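The Bed Is Not a Table (But We All Use It as One)

By Juwita Govindasamy

My mother folded laundry on the bed every Thursday evening of my childhood, and I have never managed to do it anywhere else. I own a perfectly good table. I even bought a folding board once, from a little shop called Tekleab, and it has lived behind the bedroom door ever since. When the basket comes up the stairs, it goes straight to the bed, and so do I.

The trouble is that everything else goes to the bed too. Phones, chargers, the remote, whatever was in your pockets when you sat down to take off your shoes. By the time you want to fold a shirt, you are working in the gaps between things, and by the time you want to sleep, you are moving the whole lot to a chair, where it stays until the weekend.

I took this sorry state of affairs to Édgar Bermúdez, who ran the linen room of a 45-room hotel for most of his working life and now teaches an evening class on household laundry that he calls, with great modesty, Sheets and Shirts. He laughed for quite a while when I told him about my folding board. Then he made me a cup of very strong coffee and explained that a bed is the best folding surface most of us will ever have – wide, soft, at a decent height – provided you treat it as a job with a beginning and an end.

The beginning is clearing. Édgar wants everything off, and he wants it off in one go, into a single bowl or basket, with the sorting left for later. After that you smooth the sheet with the flat of your forearm, working from the headboard down. It needn't be perfect. He is quite relaxed about creases in a bottom sheet (I could have hugged him), and he says a few wrinkles under a stack of T-shirts never hurt anybody.

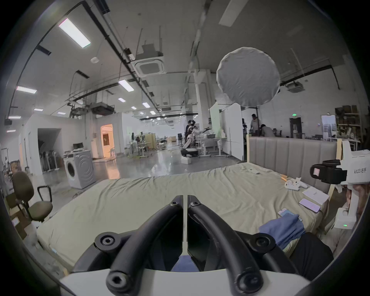 A game controller, a remote, two phones and a crumpled blue cloth, all sharing the sheet.
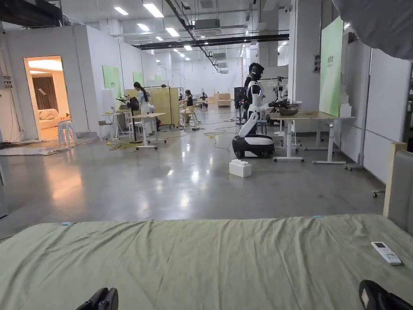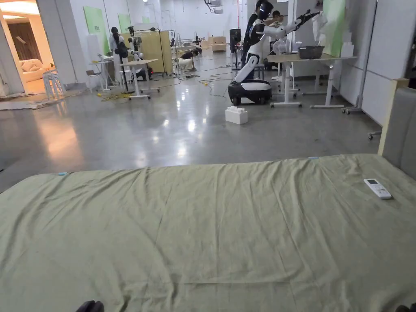
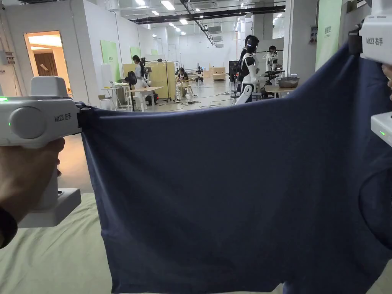 What should I do with a T-shirt before I lay it down to fold?

Hold it up by the shoulders, one side in each hand, and pull it wide until the fabric between them is straight. Give it one good shake, let the hem drop, and lower it to the bed hem first so it doesn't bunch under itself. Then smooth it outward from the middle and start your fold.

I have been doing it this way for 38 days now, and I will admit that the shoulder pull felt fussy for the first week. I had always just dropped a shirt on the bed and chased the wrinkles around with my palms. Now the sleeves land more or less where I want them, and I get through a basket before the kettle has gone cold. My son, who is fourteen and has opinions, says his shirts look like they came from a store. I think he meant it kindly!

Édgar folds T-shirts in thirds lengthwise, then in half, then in half again, and stands them on edge in the drawer. Darks go nearest the headboard and lights toward the foot, so that the piles never meet. Socks come last, when you're tired and can do them sitting down. He is firm that you should put each person's pile away before you start on the next, and this is the part of the method where I still fall down, I'm afraid. I like to see all the piles together. It feels like having accomplished something.

As for the remote, we went back and forth on that. Édgar thinks it belongs on a nightstand, in a shallow dish. I tried a dish, and it filled up with coins and hair ties. In the end I sewed a pocket from an old pillowcase and hung it on the side of the bed frame, where it holds the remote and one phone and, because it is narrow, nothing else. It took me most of an afternoon and two broken needles, and the stitching is nothing to boast about, but I haven't had to lift a pillow to change the channel in weeks.

The folding board is still behind the door. I hang my robe on it.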